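Work and Automation – Course Handout, Unit 4
Instructor: Drita Vlachou
May 2023

Last time we left the packing hall at Kirnell just as the first robot arms were being bolted down, and several of you asked what became of the people who used to stand at those benches. I'm so glad you did! Of the 20 packers there, most are still in the building, but their day looks very different. They set out parts, watch the arms, and step in when a grip goes wrong (more tiring than it sounds, as Deepak Shukla told us so kindly during his visit in March).

Please keep his word "minding" in your notes – he meant the long stretches of paying attention with nothing in your hands. Ask yourselves who gets paid for that, and how much training it should count as. The Stidel reading, pages 4 to 20, takes the opposite view from mine, and I'd like you to argue with both of us.

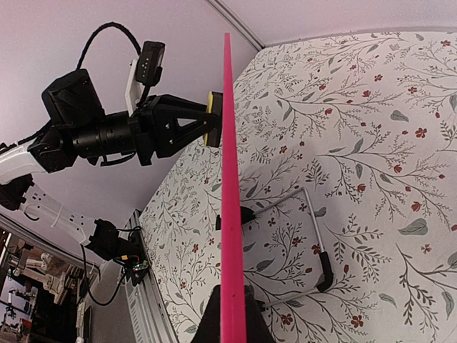
Fig. 1. Two grippers working close together, one with yellow pads almost touching a pink bar.

For next time: write one page on a task you have handed over to a machine, at work or at home, and what you do now with your attention while it runs.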